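MKT 246 — Reading Health Technology Markets
Week 3 handout, typed up from the board
Instructor: Nazmiye Canpolat. Updated September 3, 2022

Bring this to tutorial. Last year's version is still floating round the shared drive, ignore it, the segment table was wrong.

1. What a market report is selling

You'll mostly see the free summary. The full thing costs more than your rent. So what we get is one big number, a growth rate and a list of segments. Treat the summary as an ad for the report. Still useful, just read it that way.

First question every time: revenue to whom? A hospital pays for a rehab exoskeleton, but the supplier books the sale, the distributor books it too, and the service contract gets booked every year after. Three reports on the "same" market can add up different layers and all be correct.

Second question: where's the edge of the segment? Rehab devices are the messy one. Treadmill with a harness and a motor — robot or not? Pummont counts it. Druvora doesn't. That alone shifts the segment a long way before anyone argues about growth.

2. Installed base vs shipments

Shipments = units out the door in a year.
Installed base = units out there and working.
Replacements sit in shipments but don't grow the base. Students mix these up every single assignment.

Worked numbers (pharmacy dispensing units, Roscombe region, from the case pack):
Base at start of year: 3,216
Shipped during year: 431
Retired during year: 246
Base at end: 3,216 + 431 − 246 = 3,401
Net growth is 185 units, so 5.75 per cent. The press release for that year would quote the 431. Of course it would.

Consumables and service go with the base. Capital sales go with shipments. If a company's service revenue jumps and the base is flat, ask about pricing.
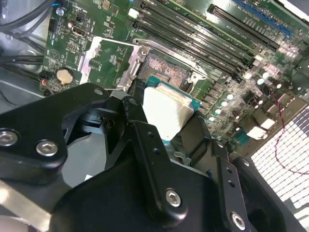
Fig. 1. Gripper holding a processor chip just above an open CPU socket.

3. Who actually decides to buy

Public hospital, Canada or Australia: long budget cycle, tender, clinical lead has to want it, finance has to find it. Private day clinic: one owner, one lender, much quicker. So a forecast built on private clinics will run hot if you apply it to a public system. Check the country mix before you borrow a growth rate.

Kırmızıgül case (read before tutorial, it's short): 18 months from first demo to signed order for one walking trainer. Most of that was waiting for the January budget round. Hülya Ekinci ran the purchase and her margin notes are in the pack — read them, better than the text. Note how late the training cost turns up.

Things that get left out of the sticker price:
Floor space and power
Staff training, then training again when staff leave
Software licence, usually yearly
Down time, and who pays for the loaner

4. Growth rates

CAGR smooths everything. Start value, end value, number of years, and thats all it knows. A market can fall for two years, leap in the third and still show a lovely steady rate. Always ask for the yearly figures. If they won't give them, say so in your write-up.

Also watch the base year. A slow year at the start makes everything after it look great. Elective surgery backlogs did this to lots of device categories, so be careful with any series starting in 2020.

Currency: convert once, at one stated rate. Don't mix. I take marks off for this.

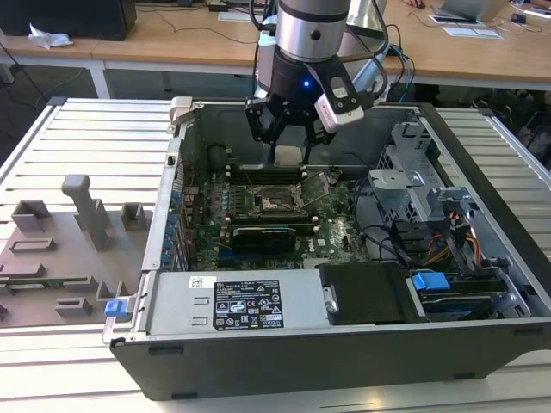 Fig. 2. Robotic arm over an open desktop tower, CPU socket lever raised.

5. For tutorial

Pick either the Druvora or the Pummont summary. One page, no more:
a) What layer of revenue is being counted? Quote the line that tells you.
b) One product that could sit in or out of the segment, and which way you'd go.
c) Redo the base calculation from section 2 with retirements doubled. What happens to net growth? (Careful, sign.)
d) Name a buyer the report forgets.

Part b has no right answer but it does have lazy ones. "It depends" on its own gets zero.

Reading: case pack chapters 2 and 4. Chapter 3 is optinal, skip it if you did the stats unit. Next week is reimbursement codes, bring a calculator.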